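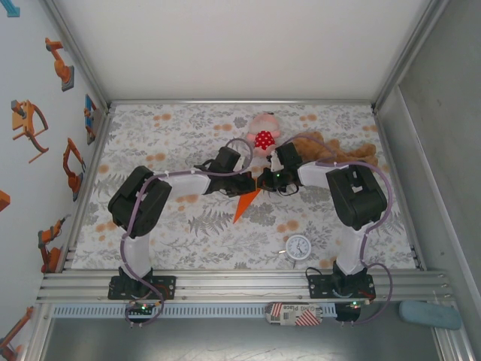

Attachment 1 – fern and dot cloth on the table, pink plush at the back

Isari Home Textiles – Customer Help
Ticket: Fern and dot cloth shrinking and pulling away at the back rail
Product: Hervieu printed cloth, fern and dot, sold off the roll
Status: Closed
Store: Akport

Opened by customer, 8:40 am

Hi there! I bought a length of the Hervieu fern and dot from your Akport store in March and I love it, so please don't read this as a grumpy ticket. It's the pale one with the grey ferns and leaves and the round peachy-orange dots scattered through. I gather there's a green version as well.

My trouble is the fit. The cloth covers my work table, which has a silver metal rail along the back and aluminium rails across the front, and when I first cut it, it went right under the back rail with a decent bit to spare. I've now washed it twice and the spare has all but gone. If I smooth it towards the front, the back edge creeps out from under the rail on the left. If I push it back, I lose my margin at the front. I've been shuffling it to and fro like somebody making a bed with the wrong sheet.

What I've done so far:

Wash one was warm, with the tea towels, normal cycle. Dried on the line.
Wash two was warm again, and then the dryer (yes, I know, it was raining and I was impatient).
Ironed both times on the back of the print, medium heat, no steam.

The roll ticket said 147 cm wide and I bought 200 cm. I didn't measure again before cutting, which I'm kicking myself over. Is this normal for the Hervieu range? And is there any way of getting some of that width back, or do I need to buy a fresh piece?

Also, and this is a smaller thing, a couple of the orange dots look a touch duller to me than they used to. It could be the light in here. I only bring it up in case it's a known thing with this print.

Thanks heaps.

Reply from Isari Help, 11:15 am

Thanks for getting in touch and for the photo, that's the print we had in mind. The Hervieu cloth is sold unwashed and will tighten up in its first few washes, more so with heat. Could you please measure the piece flat, off the table, across the width and along the length, and let us know which edge is the selvedge? Could you also tell us what detergent you use? Please leave it out of the dryer for now.

Customer, 4:20 pm

Righto, I've had it off the table and laid it on the lounge room floor, which is the only bit of flat I've got that's big enough.

I can't give you the original size to compare, as I trimmed both ways when I first fitted it. What I do have is the offcut! I'd stuffed it in the scrap bag and it has never been near water. I laid the offcut next to the washed cloth and lined up the ferns, starting from the same leaf on each, and the washed one falls behind quite quickly. By the far end of the offcut it's out by nearly the width of a dot. It's worse in one direction than the other. The selvedge runs along what I've been using as the back edge, and the worse direction is the one running along it, left to right. So that fits with the left side creeping out first.

On the dots, I took both pieces to the window and I think I was imagining things. Side by side, the orange is the same on both as far as I can tell. You can cross that one off.

Detergent is a plain Brasitz powder, the unscented one. I use the full scoop and then a bit for luck.

One more thing I noticed while I was down there. The hem I put in along the front has puckered, and the thread hasn't moved at all while the cloth has drawn in around it. I used whatever was on the machine at the time, so that one's on me.

Reply from Isari Help, 9:05 am

The offcut is very helpful. Please try the following. Soak the cloth in cool water, no detergent, then squeeze it out without wringing. Lay it flat on towels and ease it out by hand, working from the middle, mostly in the direction that has drawn in. Leave it flat until dry. Unpick the puckered hem first or it will hold the edge short. Don't hang it while wet. Let us know how you go.

Customer, 6:50 pm

Update time. Hem unpicked (took me most of a podcast). Cloth soaked in the bath in cool water, then rolled up in a towel and leaned on. I laid it out on every towel we own and pulled it gently from the middle like you said, using the ferns as a guide – if the stems started to look wobbly I let off and went again from the other side.

It's still damp so no verdict yet. I did tug one corner too hard and got a little wave in it, and I've patted that back down as well as I can. The cat has been shut out of the lounge room and has opinions.

Customer, 7:30 am

Dry! And better than I'd hoped. Lined up with the offcut again, it's still behind but only by a sliver. The corner wave has mostly gone and I reckon the iron will see to the rest.

Two questions before I put it back on the table:

1. Can I iron it now, or will that pull it in again?
2. Should the selvedge go along the back, or am I better off turning the whole thing so the stretchy direction runs front to back? I've got a fair bit more slack that way. The print doesn't bother me, the leaves go every which way and I don't think anyone would pick it.

Reply from Isari Help, 10:30 am

Great result. A cool iron on the back of the print is fine, pressing down and lifting without dragging. We'd keep the selvedge along the back where it is. It's the firmest edge and will sit best under the rail. For washing from now on: cool, 600 spin or lower, half the powder you've been using, and flat or line dry.

Customer, 5:10 pm

Done and back on the table. I pressed it cool, tucked the selvedge under the back rail first, starting at the left where it kept escaping, and then brought it forward to the front rails. I left the front hem out for the moment and folded the raw edge under. There's enough tucked in at the left now that I can run my hand along it without it popping out.

The pink plush is back in its usual spot too, red with white polka dots on a cloth with orange dots, so it's a lot of dots, but I'm fond of it. I did give the plush a sponge while I was at it, and kept it off the cloth till it was dry in case the red had any ideas.

I'll leave it for a few days before I call it fixed. If it creeps I'll yell.

Customer, 8:15 am

Checking in after 4 days. No creeping at the left, no creeping anywhere. I've redone the front hem with a longer stitch and looser tension, and it's lying flat.

I've also had one spill (tea, milk in, right on a fern) and dabbed it with cool water where it sat, so the cloth hasn't had to come off yet. It came out fine. First proper wash under the new rules will be whenever the next cuppa goes over, so probably soon.

Could you put a note on the roll ticket at Akport about washing it before you cut? It had the width and the price and that was it. I'd have bought a bit extra and washed the lot first if I'd seen it written down.

Happy for you to close this. I'm keeping the offcut pinned up inside the cupboard door so I can measure against it next time.

Reply from Isari Help, 9:40 am

Really pleased it's sitting well. We've passed the roll ticket suggestion on to the Akport store and asked for the same note to be added to the green. Closing this one now. If the cloth draws in again after a cool wash, reply here and the ticket will reopen with your photo still attached.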